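March 27, 2019

What a good day! I finally got the whole of it for myself, with Bram Bosman away at Mallberg until tomorrow, and I spent it on the two arms. I had been itching to do this since September, when we last went through the cell properly and wrote down a list that was never touched again.

First job was the rail. Both arms ride on the same aluminum rail along the front, and if a mounting plate creeps even a little, the pair of them stop agreeing about where anything is. So out came the 4 mm hex key. I went over every bolt on the left plate, then the right, then the left again. One had a little give in it – just one – and I was ridiculously pleased to find it. I put a paint mark across the head so I'll know next time.

Then power on, brakes off, and a slow move to the checking pose, grippers open and each one brought in toward something standing on the table. I use the little bottle with the amber stuff in it for the left arm and the white can for the right. They stand up nicely and I know what a good approach looks like on both.

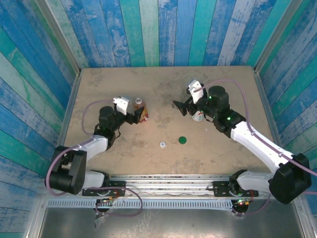 Cables

I love the purple cable, I really do, but it has opinions. It needs enough slack for the wrist to turn all the way over and not so much that it flops across a joint. I ran each wrist through its full range at 30 percent speed and kept my hand on the stop button. The left one was fine. The right one pulled tight at the far end of the turn, so I undid two ties, fed a bit more through and tied it again further down the arm. Smooth as anything after that! I ran it 40 times to be sure and could happily have watched 40 more.

Lunch at my desk, cheese sandwich, read half of the Kahraman manual. Page about homing offsets is much clearer than ours.

Tip to tip

The afternoon was for the part I like best, bringing the two grippers together over the middle of the table. It shows up errors that you never see with one arm alone. You creep them in, stop short, look from the front, look from the side, write down the offset, back off, do it over. My first try was off to the left, and I had to redo the shoulder zero on that side before it made any sense. Saved the new values as set 1311 and copied the old ones into the notebook in case I've been too clever.

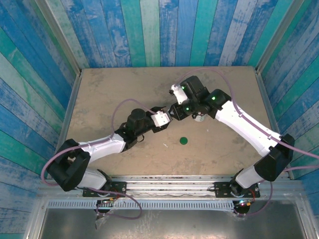 Loredana Mazza thinks I should do the tip check before the cables and not after, as a tight cable can drag a wrist off and she would want to see that in the numbers first. She'd also like the old and new offsets side by side on one sheet, where she can find them.

She has a point about the order. I'll try it her way next time and see whether the right wrist gives itself away. The sheet I did straight off, and it's taped up by the switch.

Still to do: a new tie for the left shoulder, ask Zundel about spare gripper fingers, wipe the table down. Home at almost 7, hands black, very happy.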